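4.3 Placing and storing the play figures

The Dimstead play set is supplied with figures of differing shapes. Figures with a domed shell or rounded limbs require more care in placement than flat-based pieces. Read this section before setting out the set for the first time.

1. Clear the play surface and wipe it with a soft, slightly damp cloth. Allow it to dry fully.

2. Choose a plain surface in a colour that contrasts with the figures. Small parts are easier to find against a dark grey or similar background.

3. Take each figure from its compartment by the body. Do not lift a figure by a single limb.

4. Set the figure down gently and release it only when it rests without rocking.

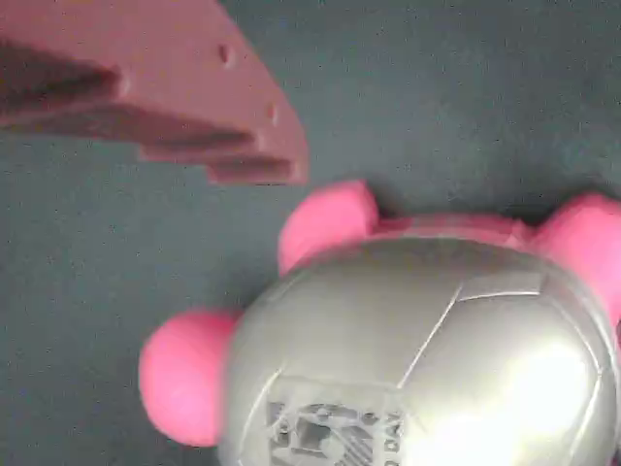 Figure 14. Shelled figure with silver-grey shell and pink limbs on a dark surface.

5. Check the seam lines of the shell for grit or crumbs. Remove any debris with a dry, soft brush – a clean paintbrush is suitable.

6. Leave a clear space between figures so that metallic-coloured finishes do not rub together.

Note: Seams between shell panels form part of the moulded design. They are not openings, and the panels cannot be removed.

CAUTION: Do not prise at the panels with a blade, coin or fingernail. Damage caused in this way is not covered by the Ponberg warranty.

CAUTION: Do not use bleach, methylated spirits or abrasive cream on coloured parts.

To pack the set away, return each figure to its own compartment with the shell facing up. Close the tray and fasten all 4 clips. Store the tray flat, away from heaters and direct sunlight. Replacement trays may be ordered under part number 2000.

For cleaning of heavily soiled figures, refer to page 17.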